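Grusance Music Society
Minutes of the April meeting, back room at the Yurt, 7:00 pm

Present: Sobia Tanoli (chair), Laine Mägi, Mohsin Tanoli, Senan Corrigan (minutes)
Apologies: Dace Kairys, who was driving back from Codberg with the PA and joined by phone for item 4

1. Last meeting
Minutes accepted with one fix. The opening act in February was the Jukodby duo, and I had them down as a trio. Sorry, both of you!

2. Spring show
What a night. Mohsin read out the door count, 2,645 across the two evenings, easily the best we have had for a spring show. Everyone agreed the Saturday-style running order (short sets, quick turnarounds, long closer) should stay. Laine said the fiddle and accordion set was the loudest she has ever heard a Grusance crowd sing, and there was a lot of nodding. The merch table ran out of medium shirts before the second set on the first evening. Sobia will order more mediums and fewer smalls.

Two complaints came in, both about the line for the restrooms. Senan to ask the Yurt whether the side door can be opened at intermission.

3. Money
Mohsin reported $2,811 in the account after paying the bands, the sound crew and the room. One invoice for cable rental is still to come. He suggested putting part of it toward a second pair of stage monitors, and Laine seconded that before he had finished the sentence. Agreed in principle, with prices to be brought to the next meeting.

4. Summer lineup
Some 17 acts have applied, and the demos are wonderful. We listened to six of them and ran well over time. Dace (by phone, bad line) spoke up for the brass band from Codberg, who can bring their own risers. Laine would love to see a slow opening to the evening, one singer and a guitar before the drums come in. Sobia asked that at least one slot go to a band that has never played for us. All happy with that.

Replies go out to everybody who applied, including the ones we can't fit in. Laine and Dace will split the list.
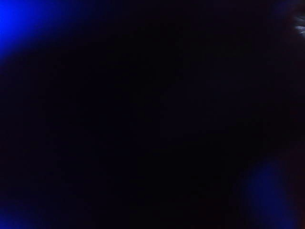 Blue light, fading to black

5. Stage and lighting
Long and very cheerful discussion. Mohsin wants fewer color changes during the quiet numbers, and would happily leave a whole song in one color. Laine agreed but asked for enough light on the players' hands, as two guitarists mentioned they couldn't see their pedals. Sobia will ask the lighting crew for a simple cue sheet that bands can fill in when they arrive.

Load-in for the summer show moves to 2:30 pm. Parking behind the Yurt is for vans only.

6. Open mic
Still growing! Sign-up sheet was full by the time doors opened last month. Senan proposed two songs each instead of three so more people get a turn. Agreed, to be tried until the end of summer. Laine is hosting the next one and needs someone to run the desk. Mohsin offered.

7. Any other business
Sobia has found the missing banjo stand. It was in her car.
The Jukodby folk club has invited us to swap a night with them in the fall. Huge yes from the whole room. Dace to call them and get some possible dates.

Meeting closed 9:10 pm.

To do
Sobia: shirts, cue sheet
Mohsin: monitor prices, open mic desk
Laine and Dace: replies to bands
Dace: Jukodby
Senan: side door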